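Gultwood Machine & Repair
3 min read

Okay, small thread about a gearbox shaft, and I'm still buzzing about this one.

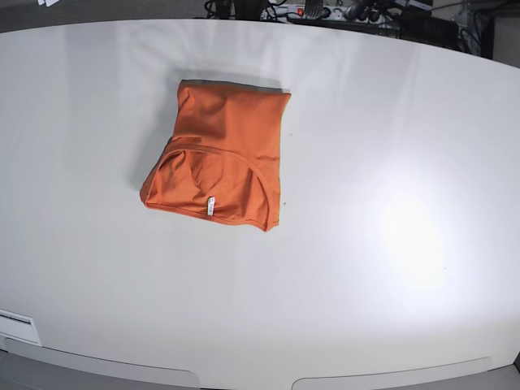 It came out of a conveyor drive at a feed mill near Xolalpa. Bearing had spun on the journal and chewed a lovely groove right round it. New shaft from overseas: 80 days. They had grain arriving in November!

Higinio Olvera had it on the bench before I'd finished my coffee. Cleaned it up, checked it between centres, and the rest of the shaft was dead straight. Very happy noises from everyone.

So we built the journal up with weld, slow and even, turning it the whole way, then let it cool under a blanket overnight. No rushing that bit.

Yolotzin Cisneros did the finish grind and she is an absolute artist. New bearing went on with a bit of heat and sat up against the shoulder like it was born there.

While we were at it we recut the keyway, which had gone sloppy, and made a fresh key to suit. Colour me fussy, but I hate putting an old key in a good slot.

The mill's fitter sent me the hour meter this morning. 247 hours and running cool. Love it!

Next up is a pump housing with a crack in the flange. Cast iron, so wish us luck. Will post how the preheat goes.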